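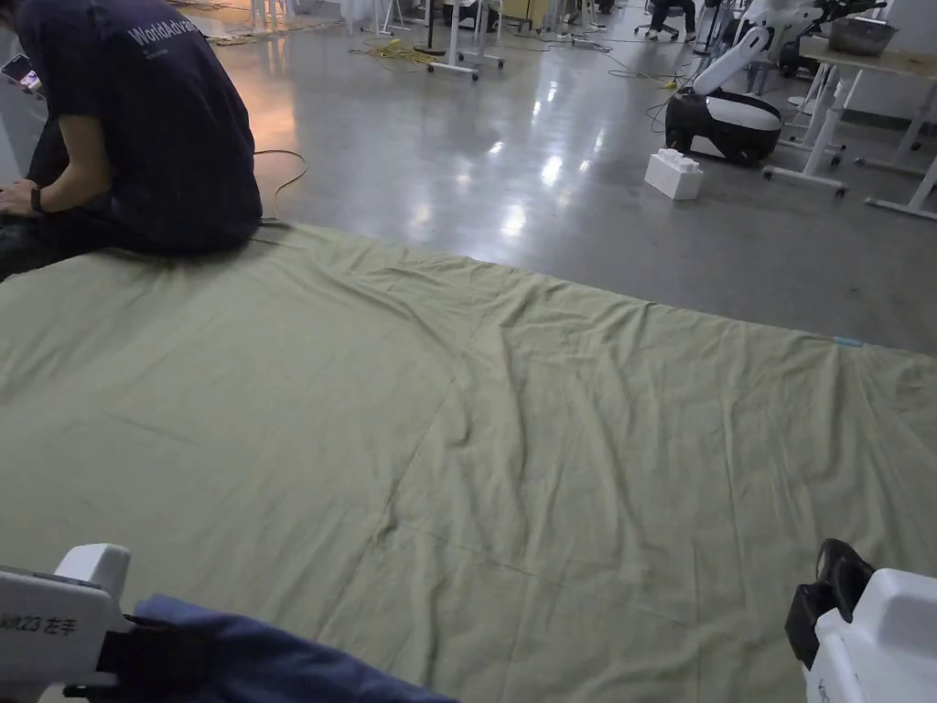 LÉEME de la carpeta "cama y trapos", proyecto Prakari

Si has llegado hasta aquí es que alguien te ha pasado el enlace, así que bienvenido. Soy quien mantiene esta ficha y la escribo un poco como hablo, perdón por adelantado. Si buscas la parte técnica de los formatos, está en el otro LÉEME, el de la raíz. En este hablo de las tareas de casa, de cómo las apuntamos y de la pregunta que me hace toda mi familia en cada comida: ¿para cuándo el robot que hace la cama?

Respuesta corta: para este invierno no.

Qué hay dentro

Episodios de tareas con tela, grabados desde la altura de la cabeza. Están repartidos en 4 carpetas:

extender/ (una sábana grande, a quitarle arrugas)
doblar/ (prendas y trapos sueltos)
recoger/ (tela hecha un gurruño, de un sitio a otro)
varios/ (lo que no supimos clasificar, que es bastante)

Cada episodio lleva una nota de texto escrita a mano con lo que se pretendía hacer. Ojo, lo que se pretendía, que el resultado va en otro campo. En la versión 2 mezclábamos las dos cosas y fue un lío tremendo: había notas que decían "sábana estirada" en episodios donde aquello parecía un mapa de los Pirineos. En la versión 3 está separado, y si tienes la anterior bájate la nueva, por favor, no intentes arreglarla por tu cuenta (yo lo intenté y perdí una tarde entera).

Por qué tela

Porque es lo peor que le puedes pedir a una máquina en una casa, o casi. Una taza sigue siendo una taza cuando la giras. Un trapo azul marino, en cambio, lo coges por una punta y ya es otra cosa: la costura que buscabas está debajo, y el borde que creías borde era un pliegue. Con las manos lo resolvemos palpando, sin mirar, mientras pensamos en la cena. Con una pinza de dos dedos hay que decidir antes dónde se pellizca, y si pellizcas dos capas en vez de una te llevas media cama contigo.

En el taller de Istmont, donde pasé unos años antes de esto, decían que la tela era cosa de personas y el cartón cosa de máquinas, y se quedaban tan anchos. Yo lo repetía también. Ahora ya no lo tengo tan claro, porque doblar un paño pequeño, cuadrado y bien colocado me parece perfectamente alcanzable. Lo que veo lejísimos es todo lo de alrededor: encontrarlo, separarlo de la sábana y darse cuenta de que encima de la cama hay un mando del aire acondicionado que no conviene envolver. ¡Y eso en una casa pasa a diario!
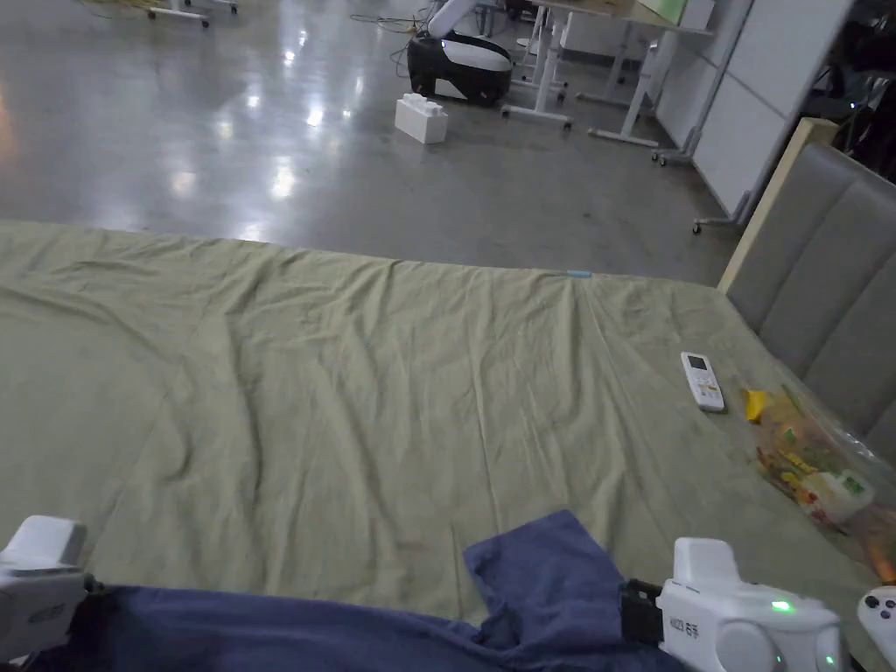
Mitsuko Imai me escribió que todo esto está muy bien, pero que ella se conformaría con una máquina que quitara las cosas de encima de la cama y la dejara a ella estirar la sábana, que eso lo hace en un momento y hasta le gusta. Llevo desde octubre dándole vueltas. Creo que tiene bastante razón y que hemos ordenado las tareas por lo vistosas que quedan, cuando lo pesado suele ser lo previo. De ahí sale la etiqueta "despejar", que de momento es opcional y que me gustaría hacer obligatoria.

Cómo anotamos

Un verbo, un objeto y, si hace falta, un sitio. "Coger trapo borde cercano". Nada de adverbios. Si la tela se engancha, se pone "enganche" y se sigue. Si quien anota duda entre dos verbos, que ponga los dos con una barra y ya lo miraré yo. Los episodios de menos de 15 segundos van a varios/ aunque se entiendan de sobra; es una norma fea, lo sé, pero nos ahorra discusiones.

Los colores de la tela se escriben con palabras corrientes: verde, azul marino. Tuvimos "salvia", "oliva" y "caqui" para sábanas que a mí me parecían todas verdes, y el buscador se volvía loco.

Lo que no deberías hacer con esto

No lo uses para afirmar que un robot sabe hacer camas. Los suelos son lisos, la luz viene de arriba y hay sitio de sobra para moverse, y mi dormitorio no se parece en nada a eso (tengo la cama pegada a la pared por un lado y un radiador por el otro). Tampoco sirve para comparar velocidades, que las pausas no están recortadas.

Pendiente

Fundas de almohada. Sábanas bajeras con goma, que me dan pánico. Revisar las notas de Skomen, que llegaron con otro vocabulario y dicen "alisar" donde nosotros decimos "extender". Si tienes ganas de echar una mano con eso, escribe a Mayu Sakamoto, que lleva la lista de verbos; para lo demás, a mí, y mejor por la tarde.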